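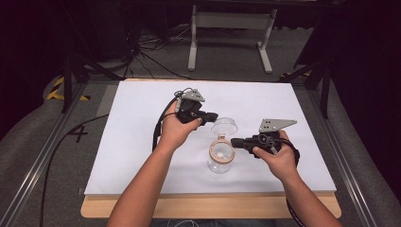

Can a machine do your kitchen chores yet? A few of them, slowly, and mostly when somebody has set the counter up first.

I spent a day last week at the Temano home automation show, walking the aisles with a bad coffee and one question for everyone I met: what can it do in my house this winter? I wasn't after a dance or a wave. I have a sink, a dryer full of socks and a pantry shelf of jars, and I'd like some help with all of it.

The loudest booth belonged to Vollero, which sells a rolling machine with two arms that picks things up off the living room floor. It did pretty well! It found a slipper, a magazine and a stuffed rabbit and put all three in a bin. Then a kid in the crowd rolled a tennis ball across the mat and the thing just sat there thinking about it for so long that people started drifting off to the snack stand. The rep told me the delay is a safety setting and that the version going on sale in December will be quicker. I asked if it does stairs. It doesn't do stairs.

Bianchini was showing something for stores instead of homes. Their machine faces shelves, meaning it pulls the cans and boxes forward so the row looks full, a job I did for two summers and would happily hand over to anybody. It got through a whole bay of soup while I stood there, and it was neat about it. Bags were another story. Chips, rice, anything floppy, and a store worker still has to come by and fix the row. One grocery chain is trying it overnight in 13 stores, and the company wouldn't say which chain, though I asked twice.

What I ended up talking about most, though, was lids. Lids come up everywhere once you start asking. Taking the top off a little glass jar is a job for two hands — one side steadies, the other lifts, and both have to give a bit when the thing sticks. Clear glass and clear plastic make it worse, as a camera can have real trouble telling where the edge is. So a lot of the teaching is still done by people, holding a gripper in each hand and doing the chore themselves so there's something for the machine to copy.

The folks from Gondach, a small outfit that trains software for kitchen robots, were pretty frank with me about how much of that it takes. They said they like to have around 500 good tries at a single chore before they let a robot have a go, and a new shape of jar can send them back for more. One of their trainers told me she has gotten very picky about jars at home and now buys only the kind with a wide mouth. I didn't ask how her wrists were doing, but I thought about it.

They did let me try a pair of the hand-held grippers at the booth. I'm here to report that I am bad at it. My first go, I pinched the lid crooked and had to start over, and my second wasn't a whole lot prettier. You lose all the feeling in your fingertips, so you end up watching your own hands like they belong to somebody else. By the third I had the hang of it, sort of, and there was a line forming behind me so I gave them back.

As for prices, the Vollero machine will be a monthly rental, with no number announced yet, and Bianchini only sells to stores. Gondach doesn't sell a robot at all. Its software would show up inside somebody else's product, and the company isn't naming partners.

Laundry, by the way, was almost nowhere. I found one folding demo in the back hall, working on hand towels that were all the same size. A fitted sheet was not available for testing. I offered to bring mine from home and they laughed, but I meant it.

The show stays open through the weekend, and the demo floor is free if you sign up at the front desk. Go early if you want to try anything with your own hands — the lines got long after lunch, and the far hall is a hike from the parking lot.

Posted 2026-05-15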